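Maroon or grey? Trolville still can't pick a cap

I went down to the old Devura hall on Thursday morning thinking I'd be in and out in ten minutes with a nice little story about hats. I was there until lunch, I've changed my mind twice, and I now have stronger feelings about the colour maroon than I've had since primary school.

If you've missed all this, the Trolville Walking Festival is back in November and for the first time everyone who signs up gets a cap. There'll be 400 of them, the entry fee is 20 dollars with the cap included, and the only thing left to settle is the colour. It has come down to maroon, which the festival has used on its signs forever, and a dark grey that crept in late and has won over a lot of people who (their words, not mine) would like to wear the thing to the shops afterwards.

Ákos Szénási is looking after the order and had samples in both colours at the hall for people to come and look at. He's a maroon man and makes no secret of it. "You want to see your mate up on the ridge, you want a bit of colour," he told me. "Grey's the same colour as the rocks!" I did point out that maroon isn't exactly fluoro either, and he conceded that one with pretty good grace.

It's a lovely building to argue in, by the way. If you haven't been inside since the floor was redone, go and have a look, the long honey-coloured boards have come up beautifully and they shine under the lights.

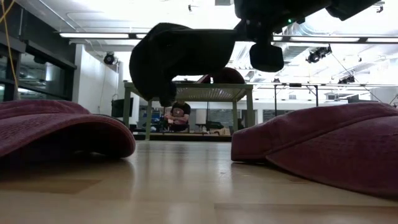

Plenty of maroon at the Devura hall, with the green-legged table further back.

Now, the caps. Both colours are the same shape, made by Clomex, and they're the soft sort that you can scrunch up and shove in a coat pocket. I had a maroon one on for a good while and forgot it was there, so that's a tick for comfort. The brim is a decent length. My one grumble is that I have a large head (family trait, nothing to be done) and I was on the second-last notch at the back. Ákos says he's asking whether part of the order can come in a bigger size and will know next week.

Themis Nikolaidis is firmly in the grey camp, and she'd come with reasons. She has walked the long course 4 times and says her old maroon festival T-shirts have all faded to what she calls "boiled beetroot". She reckons a dark grey will look much the same after a summer on the back shelf of the car as it did on the day. She also thinks it goes better with other clothes, and made me hold one up against my green jumper to prove it. It did look good. I switched sides at that point, I'm not ashamed to say, and then switched back when I got outside and saw the maroon one in the sun.

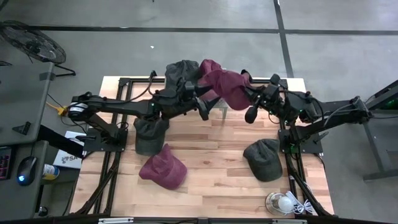 Photo: Themis Nikolaidis

Side by side like that, I think the grey looks a bit smarter and the maroon looks a lot friendlier, and that's about as far as my expertise goes. A fella near me wanted to know why there couldn't be a maroon cap with a grey brim. Apparently that was looked at and it pushes the price up by 3 dollars a cap, so it's off the table.

There's no logo on the samples to judge yet either. The plan is for a small stitched outline of the ridge on the front, done by Takács on Mill Street, the same shop that does the school jumpers. White thread on the maroon, or a pale yellow on the grey. I saw the yellow thread against a scrap of cloth and liked it a lot, though I heard somebody else call it mustard, and not kindly.

So here's how you have your say. There's a sheet on the counter at Takács with a column for each colour, and you can put your name down in one of them whenever the shop's open. You don't have to be doing the walk. One name per person, please, and Ákos has asked me to mention that writing your dog's name underneath yours doesn't count (he's looking at roughly half of Creek Road). The sheet comes down when the shop closes next Thursday and the order goes in the morning after.

If you've already paid your entry you don't need to do anything to get a cap, it'll be handed over with your map when you check in. Anyone who'd like a spare can ask on the day, but walkers come first and there may not be many left over. Kids on the short loop get one too, same cap, just done up on the tightest notch.

I've put my name down. I'm not telling you which column.

Comments

ridgewalker_jan
Maroon!! It's always been maroon. My kids would never forgive me.

Col P.
Grey for me. Themis is spot on about the fading, I've got a drawer full of pink shirts that didn't start out pink.

Dee from Creek Road
Our dog has done the short loop three years running and I think he's earned a vote.

bushytail
Is the bigger size definitely happening? I'd pay a bit extra. The last cap I got at one of these things sat on top of my head like an egg cup.

ridgewalker_jan
@bushytail he said he'd know next week, it's in the story. Fingers crossed for the big heads

M. Torrens
Does Takács open Saturdays? I work out of town and can't get there before five.

Col P.
@M. Torrens yes, mornings only. Park round the back.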